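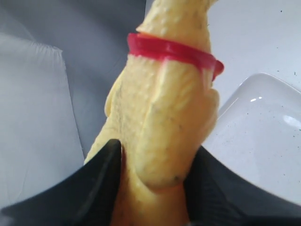 ゴムのおもちゃは何で洗えばいいですか。
ぬるま湯に台所用の中性洗剤を少し。それで足ります。

（↑最初にこれだけ言う。会場が静かになるまで待たない、すぐ始める）

あいさつ。短く。ナドフのおもちゃ貸出室から来ました。今日はゴムとソフトビニールのおもちゃの手入れとしまい方。布と木は次回、12月。

時間ないので質問は最後。配布資料は出口の机。

■ 1 まず数の話
うちの棚、貸出番号つきが669点。このうちゴム・ソフビ系が234点。多いでしょ、と一回聞く。
動物がほとんど。あとボール、指人形、音の鳴るやつ。
点数の割に場所をとる。つぶせない。つぶすと形がつく。
←ここで脱線しない。引っ越しの話は長くなるからカット

■ 2 表面のこと
黄色いニワトリの話をする。羽をむしった肌のつぶつぶ、あれ全部がほこりのたまり場。つるつるのアヒルと同じ洗い方だと落ちない。
胴のしわ、羽のつけ根。みぞの中。
やわらかい歯ブラシ。かたいのはダメ、表面がくもる。
濃い灰色の点とか、こすれたような跡。汚れか、色うつりか、カビか、見ただけでは決めない。順番に試す。
・ぬれ布で拭く
・洗剤つけて歯ブラシ、小さい円で
・まだ残るなら消しゴム（白いやつ、目立たない所で先に）
ここまでで落ちなければやめる。シンナー、除光液は使わない。べたべたになって戻りません。ザフレフさんが一個やった。本人の了承とってあるので話してよし。

■ 3 輪ゴム　※今日いちばん言いたい
首に赤い輪ゴム、幅の広いやつ。食い込んで、上と下がぷくっとふくらんでる。端がくるんと横に出てる。
束ねる、札をとめる、ふくろの口をしばる。みんな輪ゴムでやる。うちもやってた。
困ること三つくらい、早口で
　　跡がつく。やわらかいゴムほど早い
　　色がうつる。赤と緑は特に。黄色や白の本体だと目立つ
　　輪ゴムの方が先に古くなる。のびた所が薄くなって、そこから切れる。夏はとけてはりつく
かわりに何を使うか。綿のひも。ゆるく、指が一本入るくらい。札は穴をあけずに足に通す。
ひもは白か生成り。染めたひもは同じことになるので。
質問でたら：輪ゴムをはずした跡は戻るのか。→ 浅ければ戻ることがある。ぬるま湯につけて、そのまま平らな所に一晩。深いのは残ると思ってください。引っぱってのばさない。

■ 4 乾かす
ここが雑な人が多い。私も。
穴のあるおもちゃ（笛つき）は中に水が入る。洗う前に穴を指でおさえるか、テープ。
入ってしまったら穴を下にして、ときどき押す。出なくなるまで。
ドライヤーの温風は使わない。日なたも使わない。風の通る日陰で、タオルの上。
洗たくばさみで首をつるさない。重みで首がのびてほそくなる。（これ言うと笑いがくる。待たずに次）

■ 5 しまう
紙でくるむ。新聞紙はインクがうつるのでだめ、薄紙か、わら半紙。
ソフビとゴムをじかに重ねない。違う素材がくっつくと、片方がとけたみたいになることがある。
箱は浅く、一段。コルテントの浅箱を使ってます、50箱。別に他のでもいい、ふたが軽ければ。
長いものは横に寝かせる。ニワトリも。立てておくと足が曲がる。
箱の外に番号。中身の名前も書く。番号だけだと探せれない。
温度、低めで変わらない所。押入れの上の段より下の段。窓ぎわはやめる。

■ 6 捨てる目安
言いにくいけど言う。
さわって粉がつく、べたつく、ひびが深い。この三つのどれか出たら貸出からはずす。
ちぎれた小さい部品は口に入る。小さい子の家には出さないでください。
アキニ・モレルさんに聞かれた件：思い出の品で捨てられないとき。一点ずつ薄紙、他のものと別の箱、半年に一回あけて見る。それでいいと思います。

■ 時間あまったら
・アウォル・ウェレさんの棚の並べ方（色順。きれいだけど返却のときに迷う。うちは番号順にもどしてした）
・ベビーパウダーをはたくか。うちはやらない。しわに残って、次に洗うとき固まる
・音が鳴らなくなったやつ。笛の中のほこり。つまようじは刺さない、空気で飛ばす

■ 締め
お礼。会場の人とゾフレ・ダネシュヴァルさん、名前まちがえない。
資料は出口。問い合わせは内線2132。
マイク返す。歯ブラシの見本、持って帰るの忘れない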